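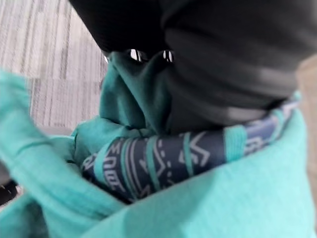

로봇이 옷을 집었다, 관람객은 숨을 참았다
로시넨 공개 시연회, 정리되지 않은 옷 더미 앞에서 보낸 오후

2020년 8월 6일

로봇 업체 로시넨(Losinen)이 목요일 오후 캔드우드의 작업동을 열고 의류 취급 로봇 '퍼스텐트(Pustent)'를 일반에 공개했다. 공중제비도 없었고 춤도 없었다. 두 시간 동안 로봇이 한 일은 뒤엉킨 옷더미에서 옷을 한 벌씩 집어 옆으로 옮기는 것이었다. 개는 것도 아니고 옮기는 것이다. 그런데도 자리를 뜬 사람은 많지 않았는데, 바깥 기온을 감안하면 냉방의 공도 조금은 인정해야 할 것이다.

사전 신청자는 192명이었고 실제로 들어온 사람은 122명이었다. 회사는 입장 시간을 나누고 관람객 사이 간격을 넓게 두었다. 전원이 마스크를 쓴 탓에 탄성인지 한숨인지 구분하기 어려운 소리가 자주 났다. 입구에서는 체온을 재고 이름을 적고 손을 소독한 다음 다시 이름을 적었다. 두 번째 명부가 무엇에 쓰이는지 물었더니 안내 직원은 첫 번째 명부와 대조하는 용도라고 답했다. 자동화 회사의 접수대치고는 꽤 수공업적이었다.

시연을 맡은 마탑 파라하니 연구팀장은 인사말에서 기대치를 바닥에 내려놓고 시작했다. "오늘 보실 동작은 느립니다. 댁에서는 이보다 빨리 하실 겁니다. 아이가 있는 분들은 훨씬 빨리 하시겠죠." 객석에서 누군가 박수를 쳤고, 파라하니 팀장은 아직 아무것도 하지 않았다고 말렸다.

팀장의 설명에 따르면 로봇에게 옷은 상자나 병보다 까다로운 물건이다. 상자는 밀면 밀리고 들면 들리지만, 옷은 한쪽을 들면 반대쪽이 다른 옷을 끌고 따라온다. 접힌 곳이 어디서 끝나는지, 두 겹인지 두 벌인지도 겉만 봐서는 알기 어렵다. 비슷한 색이 겹쳐 있으면 더 그렇다. 퍼스텐트는 손목 쪽에 달린 작은 카메라로 천에 바짝 다가가 주름과 무늬를 살핀 뒤 집을 자리를 정한다. 너무 가까이 가면 앞쪽 천이 흐려지고, 너무 멀면 가장자리를 놓친다. 팀장은 "안경을 벗고 양말 짝을 찾는 일과 비슷하다"고 했다. 안경을 쓴 관람객 여럿이 고개를 끄덕였다.

첫 시도는 순조로웠다. 로봇은 천 위에서 잠시 멈췄다가 집게를 내렸고, 옷을 들어 올려 옆자리에 놓았다. 놓인 모양은 '정리'보다는 '귀가'에 가까웠지만 어쨌든 옷은 있어야 할 쪽에 있었다. 두 번째 시도에서는 집게가 옷자락 대신 허공을 물었다. 로봇은 아무것도 들지 않은 채로 옆자리까지 정중하게 이동해 아무것도 내려놓지 않았고, 돌아와 다시 집었다. 이날 가장 큰 웃음이 나온 대목이었다. 연구원들은 웃지 않고 무언가를 받아 적었다.

이후로는 관람객이 직접 옷을 헝클어 볼 수 있는 시간이 이어졌다. 장갑을 끼고 줄을 서서 들어간 사람들은 예상보다 잔인했다. 한 중학생은 소매를 안으로 밀어 넣고 그 위에 다른 옷을 덮은 다음 꾹꾹 눌렀다. 옆에 있던 어머니는 집에서 하던 대로 했을 뿐이라고 증언했다. 퍼스텐트는 이 더미 앞에서 꽤 오래 고민하는 듯 보였다. 사회자는 침묵을 견디다 못해 회사 연혁을 읽기 시작했고, 지난 1월 작업동 이전 소식까지 갔을 때 로봇이 움직였다. 딸려 나온 옷은 두 벌이었다. 하나를 집으려던 것이었으니 엄밀히는 실패인데, 객석의 박수는 가장 컸다.

로시넨과 시험 운영 협약을 맺은 세탁업체 길마틴(Gilmartin)에서는 야치리 피게로아 운영부장이 참석했다. 피게로아 부장은 세탁물을 종류별로 나누는 작업이 공정에서 사람 손을 제일 많이 타는 구간이라고 설명하면서도, 당장 로봇을 줄지어 세울 계획은 없다고 선을 그었다. "저희 직원은 옷을 집으면서 날씨 얘기도 하고 주머니에 든 영수증도 꺼냅니다. 저 친구는 아직 영수증 단계가 아니에요." 주머니 속 물건을 찾는 기능이 언제 나오느냐는 질문에 파라하니 팀장은 마이크를 잠시 내려다본 뒤 "좋은 질문"이라고만 했다.

회사가 밝힌 다음 목표는 사람의 개입 없이 연속 1000벌을 옮기는 것이다. 현재 기록을 묻는 말에는 구체적인 숫자가 나오지 않았다. 홍보 담당자는 옷의 종류와 쌓인 상태에 따라 차이가 크다고 했고, 파라하니 팀장은 "제가 휴가를 갈 수 있을 만큼은 아니다"라고 덧붙였다. 둘 중 어느 쪽이 공식 입장인지는 확인되지 않았다.

일자리를 걱정하는 질문도 나왔다. 캔드우드에서 오래 세탁소를 했다는 한 관람객은 로봇이 다림질도 하게 되느냐고 물었다. 팀장은 뜨거운 물건을 맡길 단계가 전혀 아니라고 답했고, 질문자는 안도한 얼굴로 앉았다가 잠시 뒤 다시 손을 들어 가격을 물었다. 가격은 정해지지 않았다. 판매 시점도 마찬가지다. 회사 측은 길마틴 사업장에서 시험 운영을 마친 뒤에 검토하겠다고만 했다.

질의응답에서 가장 오래 이어진 주제는 뜻밖에도 무늬였다. 민무늬 옷과 무늬가 있는 옷 가운데 어느 쪽이 쉬우냐는 물음에 연구원들 의견이 그 자리에서 갈렸다. 무늬가 있으면 천이 어떻게 휘었는지 짐작하기 좋다는 쪽과, 무늬의 경계를 옷의 경계로 착각할 때가 있다는 쪽이 마이크를 주고받았다. 토론이 길어지자 사회자가 끼어들어 기념품 배부를 알렸고, 학문적 긴장은 그것으로 해소되었다. 기념품은 티셔츠였다. 개어져 있었고, 누가 갰느냐고 묻자 직원이 손을 들었다.

관람객 반응은 엇갈렸다. 공장 자동화 쪽에서 일한다는 한 참가자는 실패하는 장면을 편집 없이 보여 준 점을 높이 샀다. 영상으로 볼 때는 늘 성공만 하던데 실물은 망설이기도 해서 오히려 믿음이 간다고 했다. 방학 숙제로 왔다는 초등학생은 로봇이 "우리 형보다 낫다"고 평했다. 형은 현장에 없어 반론을 듣지 못했다.

마지막 시연은 예정보다 늦게 끝났다. 로봇이 마지막 옷을 내려놓자 조명이 켜졌고, 직원들이 나와 옮겨진 옷을 도로 한데 모아 헝클었다. 다음 시간대 관람객을 위한 준비였다. 그 작업은 순식간에 끝났다.

로시넨은 다음 공개 시연의 날짜를 아직 정하지 않았다. 신청은 회사 안내 데스크에서 받으며, 보호자를 동반한 어린이도 입장할 수 있다. 옷을 헝클어 보려는 사람은 반지와 시계를 빼고 와야 한다.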